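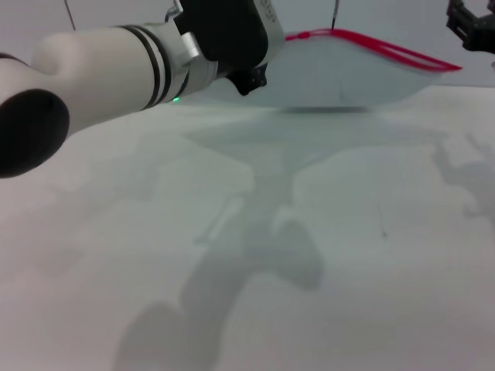
Category: Textbooks > Maintenance and Setup > Sample Chapters

Chapter 4
The Bag Cell

Every plant has one machine that gets blamed for things. At the Dreltholm repair depot it was the bag cell, a two-armed station whose whole job was to open zipper bags so that small spare parts could be dropped in. It did this very well on the day it was accepted. Then came August, and a new box of bags, and the cell began to treat each one like a personal insult.

Vidar Dalen, who had the night shift, changed the gripping force. Ebbe Kvam, who had the day shift, changed it back. Neither wrote it down. By Friday the settings page had been edited so often that the only trustworthy number left on it was the date, and the first man to suggest looking at the fingers was sent to look at them mostly to get him out of the room. The finger pads were worn smooth.

We start with this story because it contains most of the chapter. A cell that handles stiff parts will forgive a great deal. A housing or a bracket comes to the gripper with its own shape and keeps it. A thin plastic bag has no such manners. It folds, it clings to itself, and it hangs differently depending on which corner you took hold of. Small faults that a bracket would hide for a year will show up in a bag before lunch.

4.1 Before you touch a setting

Save the current settings under a new name. Put your initials in the name. This takes 30 seconds and has prevented more arguments than any safety poster.

Next, look at the cell with the arms stopped and locked out. Check the pads on both grippers, left and right, with a bare fingertip. A good pad drags slightly. A worn one feels like a plate. Follow each cable by eye from the gripper back toward the arm and look for a place where it pulls tight or rubs. Wipe the table. A crumb of plastic under a flat bag is enough to lift one edge, and one edge is all the gripper has to work with.

Only then run the cell, slowly, with a single bag, and watch where the seal sits when the first arm has lifted it. A colored seal helps a good deal here, and buyers who save money by ordering clear ones should be invited to come and do the watching.

4.2 What the log can tell you

The Dreltholm log for the bad week listed 894 failed openings. All of them carried the same message, "grip error," which is the machine's way of saying that something went wrong near the gripper. The useful column was the next one over, giving the arm. Nearly all the failures belonged to the second arm, the one that pulls. The force setting that the two shifts had been fighting over belonged to the first.

New pads were fitted to both arms, the saved settings from the acceptance test were loaded, and the zero position of each gripper was checked again with the fingers closed. The order matters. Zeroing before the pads go on gives you an excellent zero for pads you have just thrown away.

In the next 3 sections we take these jobs one at a time, beginning with the pads. Have the log from your own cell at hand, along with a pencil, and find out now who works the other shift.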